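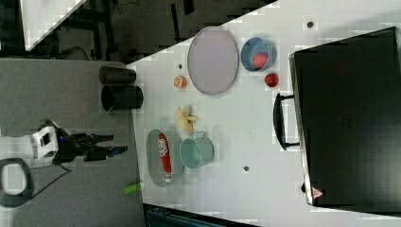 Reviews > Office Furniture > Tables > Stustby Meeting Table

Print this page | E-mail this page

Stustby Meeting Table: Review After One Year of Shared Use

Reviewed by Davina Nisbet, Facilities Review Desk
Published May 5, 2025

The Stustby is a rectangular meeting table with a white top and a fixed steel underframe. It is sold by Brornodum to schools, libraries and small offices, and it seats six adults with reasonable elbow room. The Pettigrew Center for Adult Learning purchased 25 of these tables to replace a mixed stock of older folding models. This review reports on their condition after a full year of daily use and is intended for readers who make purchasing decisions for shared buildings.

Delivery and assembly

The tables arrived flat in two cartons each, one for the top and one for the frame. The cartons were labeled on one short side only, so our staff had to turn a number of them to match tops with frames. Assembly requires the supplied hex key and a medium Phillips screwdriver, which is not supplied. Two people completed the first table in 40 minutes. By the end of the day the same two people needed less than half that time.

The printed instructions are clear up to step 5, where the drawing shows the cross brace from underneath without saying so. Three of our tables were first assembled with the brace reversed. The table will stand in this condition, but it rocks slightly and the outer bolts cannot be fully tightened. Brornodum has told us that a revised sheet is in preparation. Purchasers who receive the older sheet should check that the welded tab on the brace faces the long side of the table.

One top was delivered with a crushed corner. The replacement was sent without charge and arrived nine days later. We were not asked to return the damaged piece.

Surface

The white finish is smooth and has a low sheen. It reflects ceiling lights less than the tables it replaced, and students in the evening reading classes have remarked on this favorably. Pencil and washable marker come off with a damp cloth. Ballpoint ink needs a mild household cleaner and some patience. Permanent marker left a faint gray shadow on two tops, and no product approved for use in our building has removed it.

Coffee is the more frequent difficulty. A spill wiped up within the hour leaves no mark. Rings left overnight required repeated cleaning, and one of them is still visible at a low angle. We now place coasters in the rooms used for staff meetings.

The edge banding deserves separate mention. On most tables it remains tight. On four tables, all of them in the ground floor rooms where chairs are pushed in hard at the end of each class, the banding has begun to lift at the corners. Kanchan Nautiyal of our maintenance office reattached it with contact adhesive, and the repair has held since April. We consider this the main weakness of the product at its price.

Stability and movement

The Stustby is a heavy table. It does not shift when a person leans on one end, and a sewing machine may be run on it without the vibration that troubled our textile instructors in the past. The leveling feet turn by hand and have a useful range. On carpet the feet settle during the first few weeks and should be adjusted again afterward.

The weight becomes a disadvantage wherever rooms are rearranged often. The table does not fold, and the manufacturer offers no casters. Moving one through a standard door requires two people and tipping the top on its side. Institutions that clear their rooms for exercise classes or public meetings would do better to consider a flip-top model such as the Arkeck, which we reviewed last year. The Arkeck is less steady, but it can be put away by one person.

Parts and support

Brornodum keeps an adequate list of spare parts, including feet, bolts, braces and replacement tops. Our two orders were filled correctly. The telephone line is open only in the mornings, and written inquiries were answered in three to four working days. The warranty runs for five years and covers the frame in full – the top is covered against manufacturing faults only, and edge banding is excluded after the first year. Purchasers should read this section closely before signing.

Recommendation

We recommend the Stustby for rooms with a fixed layout and steady daytime use. It is solid, quiet and easy to keep clean under ordinary conditions. We do not recommend it for rooms that must be cleared regularly, and we advise all purchasers to set aside a small sum for edge repairs. The Center will order a further set for its second floor during the coming budget year.

Reader comments (4)

Lyle Esposito
We have had six of these in our township library for two years. Same trouble with the banding, always at the corners. A heat gun on low worked for us, no glue needed.

Yufang Shi
Does anyone know if the frame can be bought in the taller height? The catalog lists it but our supplier says it was dropped.

Misaki Uchida
Yufang, we were able to get it by calling Brornodum directly. It took five weeks.

Lyle Esposito
Should have added that you need to keep the heat gun moving or the white will yellow.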